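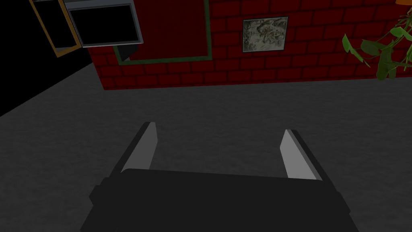 **Why compare grippers in simulation before testing them on the bench?**
A simulated trial can be repeated from an identical starting position, which allows two designs to be judged on equal terms. It also spares the hardware during the early stages, when control settings are still being adjusted.

# Gripper comparison: simulation stage

The gallery records the first stage of the Ashby gripper comparison, directed by Roswitha Kuster. Two parallel-finger designs, the Letura and the Clemasano, were entered. Each completed 4,000 simulated grasps under the same controller, divided equally between 12 object shapes. Araba Ackah prepared the object set and the scoring rules.

**Opening view.** The two fingers stand apart with nothing between them, and the grey floor is visible through the gap. The pale inner faces show clearly against the floor — a useful contrast when finger alignment is checked by eye.

**Background.** A red brick wall closes off the far side of the floor, with a small framed picture hung on it and green leaves at the upper right. Patterned and plain surfaces were both wanted in the rooms, as the camera software under review must separate the fingers from whatever lies behind them.

## Notes on the trials

A grasp was scored as complete when the object had been lifted and held for 6 seconds. Objects that slipped during the hold were recorded separately from those missed at first contact. Camera settings remained fixed throughout, and no operator corrections were permitted.

Both designs will proceed to bench trials on the Sasport arm in October. The object shapes will be reproduced in solid form for that stage, and the scoring rules will be unchanged. Requests for the trial settings should be addressed to Araba Ackah at the Ashby office.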